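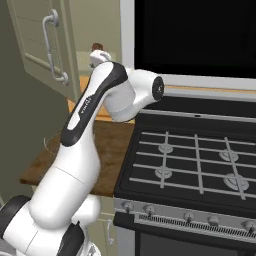 Simulated kitchen with a white robot arm beside a four-burner gas range. Rendering: Timwood

HOLTHAM, Oct 18, 2018 - Timwood today released Moon, a set of demonstrations recorded in simulated kitchens for training robot arms to do household work. The first release holds 2718 demonstrations, each one a complete run of a single task carried out by a person steering the arm through the simulator.

The tasks in Moon cover 20 kitchen activities, among them turning a range knob, opening a cabinet by its bar handle, opening a microwave door and moving a small object from one counter to another. They were recorded in 10 kitchen layouts. Cabinet color, counter finish and the position of the appliances differ from layout to layout.

Recording began in May at the company's Holtham office. Operators worked at four stations, each with a hand controller and a screen showing the simulated kitchen from a fixed viewpoint. At the start of every run, the software shifted the starting pose of the arm and the placement of loose objects within set limits. The operator then completed the task and marked the run as finished. A second operator replayed the run before it was accepted into the set.

Runs in which the arm struck a cabinet or appliance with more than the permitted force were removed. Runs with a missed grasp followed by a successful second attempt were kept and labeled. Timwood considers these useful for teaching a system to recover from its own errors, and they can be left out of training by means of a single setting.

Each demonstration contains the joint positions of the arm, the state of the gripper, the commands sent by the operator and the position of every movable part in the kitchen, including doors and knobs. Camera views are not stored. They are rendered from the recorded states when needed, so a user can choose a different viewpoint or change the lighting without collecting the run again.

Moon was collected with Trelel, the company's recording software, which is included in the release. Trelel handles the connection between controller and simulator, logs the data and replays finished runs. Laboratories can use it to add their own tasks or layouts, and files recorded this way can be combined with the original set.

The release does not include a trained control system. Results obtained in simulation may not carry over to a physical arm, and contact with knobs and door handles is modeled in simplified form. Liquids and heat are not modeled. Users planning work on hardware should expect to collect further demonstrations on their own equipment.

Moon and Trelel are available at no charge for research and teaching. Commercial use requires a separate license - terms are supplied on request.

About Timwood
Timwood develops simulation and data recording tools for robotics laboratories. The company is based in Holtham.

Media and licensing inquiries: Timwood press office, Holtham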